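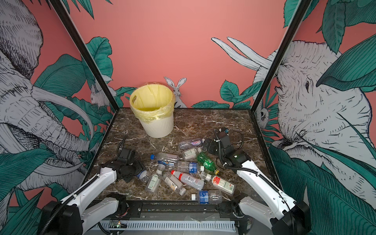

최종 수정: 2023년 5월 18일

4장. 병 치우기 작업 전 준비와 안전 수칙

제가 Cikavden 작업대를 맡으면서 제일 많이 받은 질문이 "그냥 바로 돌리면 안 돼요?"예요. 안 됩니다! 아래 순서대로 한 번만 해 보시면 금방 손에 익어요.

1. 비상정지 버튼부터 눌러 보세요. 두 팔이 모두 멈추는지 확인하고, 한쪽이라도 반응이 늦으면 그날 작업은 접습니다.
2. 휴지통에 봉투를 씌우고 입구를 테두리 바깥으로 넉넉히 접어 주세요. 저는 비닐이 들뜬 데가 없나 손으로 한 바퀴 훑어요.
3. 병은 반드시 빈 것만 씁니다. 뚜껑은 꼭 닫아 두시고요. 라벨은 떼지 마세요(저도 처음엔 열심히 뗐다가 Maite Requena 님한테 혼났어요).
4. 병은 두 팔 사이에 흩어 놓습니다. 줄 맞춰 세우고 싶은 마음은 저도 알지만 참아 주세요.
5. 손을 빼고 한 걸음 물러난 다음 "시작합니다" 하고 소리 내어 말합니다. 옆 사람이 대답하면 그때 시작 버튼을 누르세요.

주의: 첫 3회는 저속 모드로만 돌립니다. 익숙한 분도 예외 없어요.

참고: 그리퍼 패드는 14일마다 점검하고, 날짜와 이름을 Danetti 점검표에 적어 주세요. 1월 이전 양식은 이제 안 받습니다.
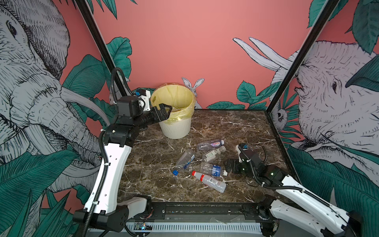
작업 중에 손을 넣어도 되느냐, 이 규칙만큼은 저도 좀 깐깐하게 굽니다. 팔이 멈춘 것처럼 보여도 일시정지는 정지로 치지 않아요. 급한 마음에 굴러간 병 하나 집으려다 사고가 나거든요. 한쪽 그리퍼가 휴지통 테두리 위에 있고 다른 쪽은 병 가까이 낮게 내려와 있는 이런 배치라면, 손을 넣을 안전한 방향이 없다고 생각하세요. 꼭 꺼내야 할 게 있으면 다음처럼 합니다.

6. 비상정지를 누르고 15초 기다립니다.
7. 상태 화면에서 양팔 모두 '정지'로 바뀌었는지 봅니다.
8. 병이나 이물질을 꺼냅니다. 앞쪽 레일에 비닐 조각이 있으면 그때 같이 치워 주세요.
9. 팔을 대기 위치로 돌린 뒤 5번부터 다시 합니다.

주의: 케이블을 잡고 팔을 밀지 마세요. 꼭 링크 몸통을 잡으셔야 해요.

순서가 헷갈리거나 정지가 풀리지 않으면 저나 Yasuo Wada 님을 불러 주세요. 재가동은 둘 중 한 명이 확인한 다음에 합니다.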